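Triladow Furniture Reuse Program
Progress report to the Arriaga Fund, second period

Summary

Refinishing work under the grant continued through January. The workshop received 136 items in the period, mostly desks and dining tables from office clearances. Spending is within budget on all lines except abrasives, where the overrun is explained below.

Surface preparation

The change from solvent stripping to mechanical sanding is complete. Tops are now taken down with 80 grit, followed by intermediate grades. Dust extraction was serviced before the change and the filters are checked at the end of each shift. Abrasive use was higher than planned during the first weeks, while operators adjusted pressure and speed. It has since fallen, and we expect the line to return to budget next period.
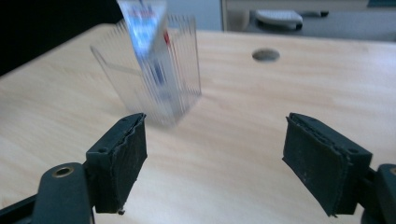 Finish selection remains the main open item under the grant. Two products were tested on sample boards, a hardwax oil from Stitura and a water-based lacquer from Sodeo. The lacquer cures faster but raises the grain on softwoods and needs an extra sanding pass between coats. For intake and sale records, tops are graded by tone and grain, and a light wooden top with a pale beige, fine-grained finish, as on the table shown, falls in grade 2. Darker tops are recorded separately and are not part of the finish comparison. Boards sanded to 400 grit took the oil unevenly, and that step has been dropped from the oil schedule.

Next period

Abrasion and stain tests on both finishes will be completed and the results sent with the next report. We request approval to move the unspent training allocation to consumables. No change to the total grant is requested.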